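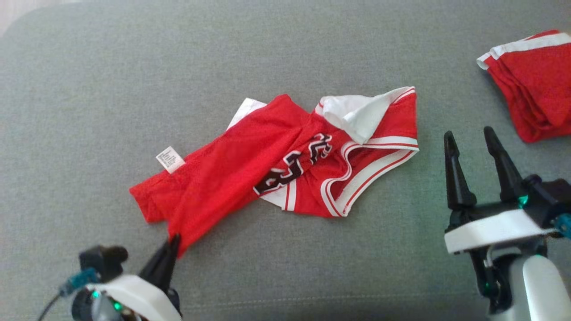 Checklists / Home & Pool Services

Pool surround pressure washing: site check before the job

Use with any contractor. We filled it in for the Brisberg job in March, and the comments are from that visit.

1. Washer rating written on the quote.
Yes. 2000 psi. The Ikmont leaflet says this is "gentle on all stone". All stone is a big claim. Ask for a test patch.

2. Test patch done somewhere out of sight.
Done behind the pump housing. Fine on the paving, but the grout lost a bit of its face. Marked as a pass with a note.

3. Pump off and skimmer covered.
Pump off, yes. Cover was a bin bag and tape – not good enough. Redone.

4. Electrics on a tested RCD.
Tripped when the button was pressed. The sticker gave no test date, so I would not rely on the sticker.

5. Hose and couplings looked over along the full length.
50 metres of it. One coupling weeping. They said it always does that. Swapped before start.

6. Run-off kept out of the pool and the flower beds.
Partly. The boom held on the shallow side only. Fail until a second one is fitted.

7. Cleaning product sheet on site.
Bouvier descaler, sheet present. Dilution given as 5 to 1, measured by eye. Ask for a jug.

8. Sealant included in the price?
Quoted at 700 extra. "Lasts for years" is not a figure. Left off until someone puts a number in writing.

Result: go ahead once item 6 is put right. Look at the grout again after the first frost.

Related items
Gosetti tile brushes: are they worth it?
Reading a pool service quote
Winter cover checklist
Limescale on taps and showers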